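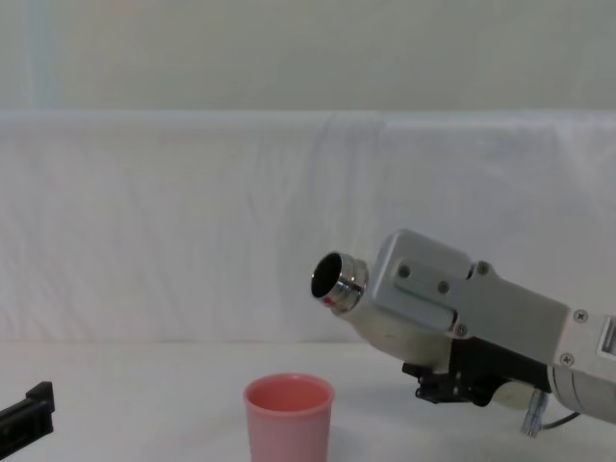 The last pink cup: a thread

Every household has one piece of plastic drinkware that has outlived better things. Ours is a pink tumbler. I'm going to talk about it for longer than it deserves, so mute me now if you've got somewhere to be.

–

We bought 4 of them in March of a year I can't pin down, for a picnic in Jalturstead that got rained on. They came in a net bag. The net bag is still in the third drawer, doing nothing, next to the good scissors.

–

One went to a school fete and stayed there. One melted on the bottom rack of the dishwasher, which I was told was my fault and which was my fault. One is at my sister's, and she says it's hers, and we've agreed to stop bringing it up at Christmas.

–

So that leaves this one. It's been a toothbrush holder, a measuring cup for rice (wrong, but consistently wrong, so the rice is fine) and the thing you put over a spider while you go and find a bit of cardboard.

–

The glasses I actually chose, from a shop, with a colour scheme in mind, lasted two winters. I had a set of six. I now have a set of one and a jam jar.
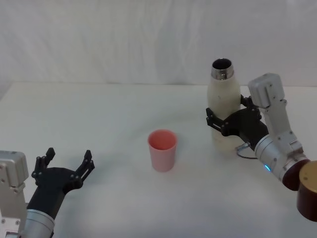 And then there's the bottle. I was a jug person for most of my life and I held out against the insulated bottle for ages, on the grounds that water was already cold enough and my bag was already heavy enough.

–

Then I worked a summer at the Cellden pool kiosk, where the tap ran warm from November on, and I folded inside a week. Cream, because cream was what they had left. The fella at the counter called it "oat". Mate, it's cream.

–

A word on cream. It is a lovely colour for a bottle that lives on a shelf. Mine has lived in a bike basket, a footwell and the bottom of a bag with my keys, and it's got the scuffs to show for it. I tried bicarb. I tried the magic sponge. I've moved on to describing it as having character.

–

The lid is a separate matter. At any given moment the lid is somewhere else. I've found it in a coat pocket, in the fruit bowl, and once in the car of a person I'd only met that morning.

–

Vaida Rozīte from two doors down reckons you should tie the lid on with a bit of string. Vaida also ties her glasses on, and her gloves, and her dog to the clothesline. She has never lost anything. I find it very hard to be around.

–

Anyway, people keep asking why I pour water out of a perfectly good bottle into a cup instead of just drinking from the bottle like an adult.

–

Reason one: the metal neck. It's a nice shiny neck and it clonks my front teeth every single time. My dentist in Abreu has opinions about this and charges for them.

–

Reason two: with a bottle I've got no idea how much I've had. With a cup I know. The answer is usually "not enough", but at least it's information.

–

Reason three: you can share a bottle with a child exactly once. After that there's toast in it.

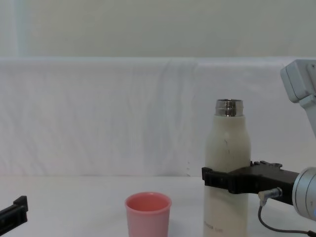

My pouring advice, learned over many wet tea towels. Put the cup down first. Don't hold it. You think you've got a steady hand and you haven't, you've got a full bottle and a lot of confidence.

–

Go slow at the start. A full bottle doesn't pour so much as make an announcement, and a light plastic cup will tip if you catch the rim.

–

Stop well before the top. I go to two-thirds. My father fills every cup to the brim and then walks it across the room like he's carrying a candle in church, and there's a trail on the floorboards to prove it.

–

Cleaning, for those who asked (2 people, hello): bottle gets a long brush and hot soapy water, then stands open on the rack overnight. If you put the lid on damp it'll smell like a pond by morning. Cup gets a rinse. Top rack only, see above.

–

Someone's replied to say Monon do the tumblers in a pack of 30 for parties. I don't know what I'd do with 30. I know what I'd do with 3, which is stop guarding this one.

–

That said, I did look at the listing, and they only come in green now. So no.

–

Right, I'm off to find the lid. It was in the fruit bowl on Tuesday.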